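The Shared Stapler Project
Group report, Intro to Workplace Design

Our group was me, Sabina Samarakoon and Iddrisu Nutsugah, and we picked office supplies as our topic mostly because Sabina was mad about the stapler in the Kanagaratnam study room. It jams all the time! We wanted to find out what makes a shared desk stapler easy to live with, so we borrowed 4 of them from around campus and asked 20 students to try every one.

Each person stapled packets of 8 sheets (the usual lab handout) and then told us what they liked or hated. We did this on a Tuesday afternoon and went through way more paper than I planned – 253 sheets before we even got to the last stapler. 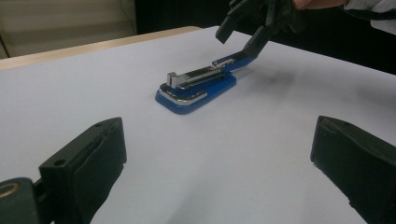

Looks mattered more than we expected. People kept reaching for the bright one first, before they had any idea how it worked. Our blue stapler has a glossy base and a long chrome arm on top, and it really stands out on a white tabletop, so it's hard to lose under a pile of notes. Iddrisu thinks color should be its own category in the scoring, and I agree.

The second thing was loading. Half the group had never refilled a stapler and went looking for a button. If we did this again I'd time the refills separately and ask Ms. Wanigasekara for a bigger table.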